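Nester forum > Manipulation > Perception and planning
Thread: Wegener insertion planner, does the "no tuning" claim hold up for anyone?

hodotby_mill
Posted Thu 16 April

We've been running the Wegener planner on a PC parts cell, mostly putting drives and cards into tower cases and taking them back out to a fixture plate. The docs say you give it a part model and a goal pose and the contact parameters sort themselves out. My experience so far is that they don't.

I ran 2,000 simulated insertions and lost 69 of them, which I could live with. On the real arm I ran 464 and stopped writing down the failures by category because they all went in the same bucket: the planner thinks the part is a couple of millimeters from where it is, touches something early, and calls the touch a successful seat.

My suspicion is the wrist camera pose estimate. It's good on the plate itself and bad on anything standing up from it. Thin boards are the worst. Look at what it has to work with:

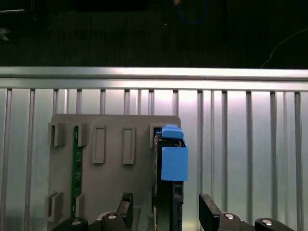 Wrist view, fingers at the bottom, green strip board in the clips and the blue-capped module on the right.

Ribbed shiny metal behind a gray plate, and the depth filter wants to fit planes to all of it. I've seen it lock onto a rib and shift the whole plate estimate sideways. Confidence score stays high the entire time. I don't trust that score for anything now.

So, has anyone gotten this working without hand-set offsets? Config available if anyone wants to read 2,071 lines of YAML.

gridlock_pete
Your depth filter is set wrong. We had the same sideways jump and it went away when we masked everything outside the plate's known outline before the fit. Takes ten minutes.

hodotby_mill
Already masked. The mask is projected from the previous estimate, so once the estimate slides, the mask slides with it and you're cropping to the wrong ribs. Helps on the first pick. Doesn't help on the fifth.

gridlock_pete
Then project it from the fixed camera calibration. Why would you chain it off itself?

hodotby_mill
Because that's the default and the docs tell you to leave it alone. I'll try it. I don't expect it to fix the early touch.

slow_servo
I'm going to disagree with both of you. Perception error of two millimeters shouldn't kill an insertion if the controller is any good. Do a spiral search at low force, let the part find the opening. We did this for years with no camera at all. People buy a planner and forget they own a force sensor.

hodotby_mill
Spiral search is fine for a peg. A 3.5-inch drive in a caddy going down over a bundle of SATA and power cables is another story. The cables push back, the force profile looks a lot like contact with the cage, and the search wanders off after it.

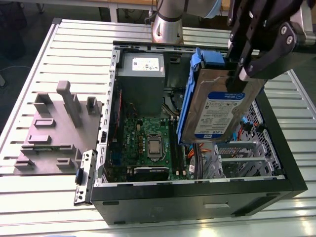
And cables never lie the same way twice, so whatever threshold I pick is tuned for the last case I opened. The planner's collision model doesn't have them in it at all. It has the power supply, the board, the drive cage and the walls, all as nice boxes. I tried padding the boxes to cover the cable area and it then refused to plan any approach to the bays.

slow_servo
OK, cables are a fair point. I'd still gate on displacement as well as force. Cable contact builds slowly, sheet metal doesn't. You can separate them on stiffness if your logging rate is decent.

hodotby_mill
Logging rate is whatever the Emik driver gives me, and it drops samples under load. Separate complaint.

tamarack
We evaluated Wegener last year and sent it back. The demo was one part and one fixture under lighting they had picked. When we asked for results on a part that hadn't been in the demo, we got a slide. I'm not saying it can't work, only that I haven't seen a number I could reproduce.

gridlock_pete
It works for us. Three part types, matte fixtures, no loose wiring. I wouldn't call it no tuning, but it beat what we had.

tamarack
Matte fixtures and no loose wiring is a pretty big asterisk.

gridlock_pete
Sure. Most cells have one.

hodotby_mill
Update. Moved the mask to the fixed camera calibration like Pete said. The sideways jump is gone on the plate, so thanks, I was wrong to leave the default in. Early touch on the drive bays is unchanged. Next is the stiffness check, if I can get the driver to stop dropping samples. Still ignoring the confidence score.

slow_servo
Post the force traces when you have them. Raw, please, before any filtering. And say which ones you think are cable contact so we can argue about it.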